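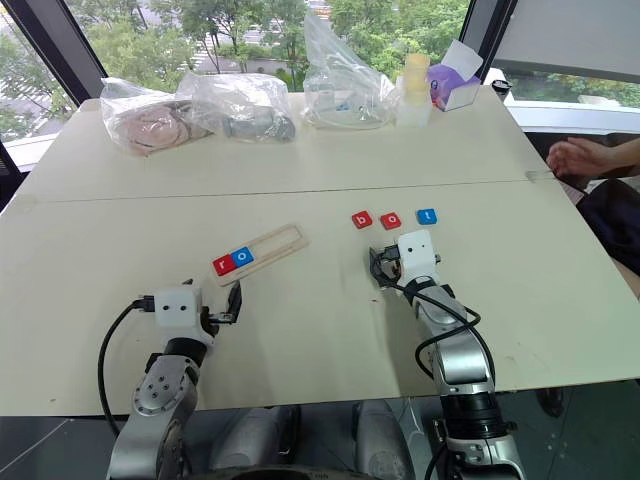 ## Caderno da oficina — maio, a seguir ao almoço

Assunto: as letras de encaixar. Continuamos com as letras de encaixar.

A bandeja de madeira fez hoje a sua estreia em cima da mesa branca. Ficou na diagonal e assim a deixei, porque endireitar bandejas não consta do plano de trabalhos. Tem um «r» branco em fundo vermelho e um «o» branco em fundo azul, encostados um ao outro na ponta da ranhura. O resto está vago. «Ro» pode dar roda, rosa, rolha ou robalo. A Aicha El-Sayed quer «roda». Eu defendia «robalo», mas são sete letras contando com espaço para a dignidade, e não medi a ranhura antes de abrir a boca.

Notas sobre o material:

- As minúsculas foram escolha do Rachid Lahlou, que acha as maiúsculas autoritárias. Na altura rimo-nos. Agora temos «b», «d», «p» e «q» a fazerem-se passar uns pelos outros e já ninguém se ri.
- A madeira da bandeja é clara e suja-se só de se pensar nela. Experimentar a cera da Belhaj numa que já esteja estragada (há por onde escolher).
- O catálogo da Fiven chama «creme» ao branco das letras. Chamarei branco até receber ordem em contrário.
- A caixa do lote Rulano diz 113 peças. Não as contei e não tenciono contar.

Sobre a cor: a regra do Rachid era vogais azuis, consoantes vermelhas. Bonita regra. O «o» azul cumpre, o «r» vermelho cumpre, e durante uns bons minutos acreditei que tínhamos um sistema. Depois veio um «a». Vermelho. Perguntei ao Rachid, que respondeu que o «a» é «um caso especial», expressão que nesta casa significa que acabou a tinta azul.

O desgaste é outro assunto. A Clonell promete que o acabamento aguenta até 3.000 encaixes. Não sei quem os contou, mas desejo-lhe as melhoras. As nossas peças estão longe disso e já há bordos a pedir retoque.
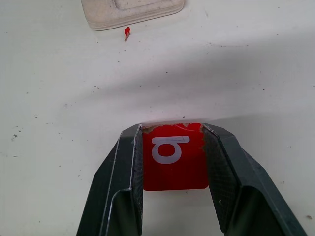 O «a» tem uma zona acastanhada e gasta no bordo, onde o vermelho parece esfolado ou lascado. Há também um risco claro, curvo e muito ténue na face, que só incomoda quem já sabe que ele existe (peço desculpa aos colegas que acabam de ler isto). E depois há a questão do «a» de cabeça para baixo, que visto com pressa passa por outra coisa qualquer. Proponho uma marca no verso a indicar o lado de cima. A Aicha propõe que se olhe para a letra. Ficou registado.

A mesa: pontinhos escuros, pó, migalhas. Limpar com pano, que a escova só muda o problema de sítio. A junta entre as duas tábuas mal se vê, mas convém passar lá também.

Por fazer:

- medir a ranhura e decidir entre «roda» e «robalo»;
- lixar ao de leve o bordo do «a» e retocar a vermelho;
- pedir tinta azul;
- perguntar ao Rachid se o «e» também é um caso especial.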